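Ingvarsson's Night Kitchen

Ingvarsson's Night Kitchen is an indoor dark ride at Dravby, a seasonal amusement park. It is based on the animated television series of the same name, produced by Dumix, and was the first attraction at the park to use characters licensed from an outside studio. The ride combines a tracked vehicle system with projected animation and a simple scoring game. It occupies the building that previously housed the Fustus walk-through maze.

Background

The television series follows a retired ship's cook, Ingvarsson, who opens a diner that serves customers only between midnight and dawn. It ran for 74 episodes and was followed by a feature-length special. Episodes were largely self-contained, and most were built around a single order that proved difficult to fill. The series drew a modest audience in its first season and became better known through reruns, which were shown in an early evening slot for younger viewers.

Dravby had operated without licensed characters since its opening. Its existing dark ride, a boat attraction with mechanical figures, was considered too slow for older children, and the Fustus maze had been closed for two seasons when the agreement with Dumix was announced.
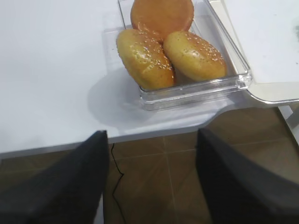 Under the agreement, the studio supplied new animation and retained approval over character models, costumes and merchandise. The park was responsible for construction and for the ride system. The license covers the main cast of the series but excludes characters introduced in the feature-length special.

Ride experience

The queue passes through a recreation of the diner's storeroom and back hallway. A recorded radio program plays in this area, interrupted at intervals by Ingvarsson reading out orders. Guests then board vehicles styled as delivery carts, each of which seats four people in two rows.

The ride consists of 7 scenes. In the first, the cook discovers that his order slips have been scattered across the harbor, and riders are asked to help recover them. Each seat is equipped with a hand-held lamp, and pointing the lamp at a slip on the screen adds it to the rider's total. Later scenes take place in a fish market, a flooded cellar, a lighthouse and the diner itself. The final scene shows the dining room at sunrise, where the highest total in each vehicle is displayed above the counter.
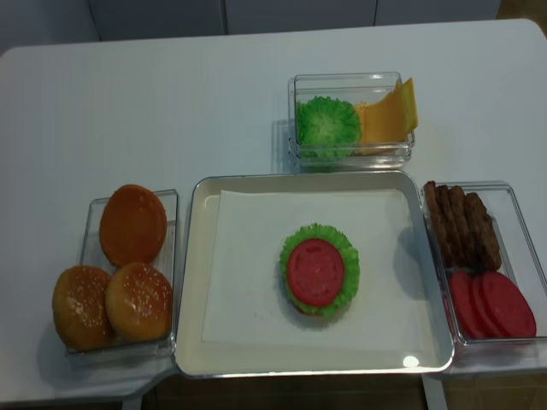
The scoring game is optional, and the story can be followed without it. A full circuit lasts 172 seconds from dispatch to unloading. The vehicles rotate in the market and lighthouse scenes but do not tilt or drop.

Production

The animation was drawn in the style of the later seasons, in which the characters have heavier outlines and the backgrounds are more muted. Several settings were redesigned to suit curved screens. The lighthouse, which appears only briefly in the series, was expanded into the longest scene in the ride. Dialogue was recorded by the original voice cast, and the music is a rearrangement of the closing theme.

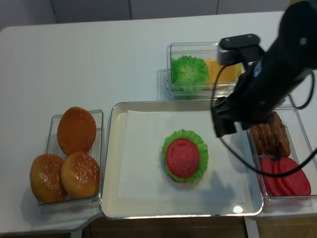 Play-food burger ingredients in clear plastic containers.

Opening and reception

The attraction opened in May, at the start of the park's season. Almost 3000 visitors rode it on the first day, when the park extended its hours to midnight for the occasion. Reviews in the enthusiast press praised the queue and the voice work. Criticism centered on the lamps, which some riders found difficult to aim while the vehicles were turning. The sensitivity of the lamps was adjusted before the following season.

Related attractions

A snack bar beside the exit uses the name and sign of the diner from the series. During the fall season, the projections in the cellar scene are replaced with an alternate sequence featuring a ghost customer, and the radio program in the queue is changed to match. The alternate version has the same running time and scoring as the standard ride.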